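FOR IMMEDIATE RELEASE
December 2023

Dulville Library Drops Late Fees, Wipes Old Ones

DULVILLE - No more overdue fines at the Dulville Public Library. Starts now, all branches, all cards, kids and adults. Old balances gone too. That clears 1,662 accounts, most of them blocked since before the August move to Besson Street.

"People owed us 80 cents and stopped coming in," said director Jeptoo Lyimo. "We want them back, and the books to." 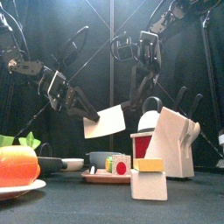
Lost or damaged items still get billed at replacement cost. Bring the item back within 30 days of the bill and the charge comes off. Museum passes and hotspots not included, see desk for rules.

Blocked cards should work again by Monday. If yours doesnt, call or stop by the front desk with a photo ID.

Media contact: Ryan Parsons, Dulville Public Library, ext. 300

###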